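How to Request a Primary Ballot by Mail in Fostivstead

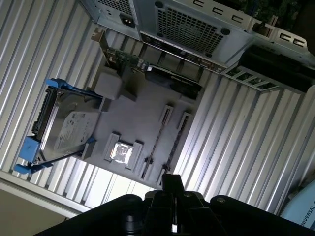

Registered voters in Fostivstead may vote in the May primary by mail. The request must reach the Bangera Street elections office 7 days before the primary.

1. Confirm your registration and party. Unaffiliated voters must choose one party's ballot.
2. Fill in Form 653. Print your name as it appears on the voter roll.
3. Sign and date the form in ink. Typed signatures are rejected.
4. Mail the form or hand it in before 5 p.m.

Voters in Fitholm precincts use the same form but enter code 300 in the district box.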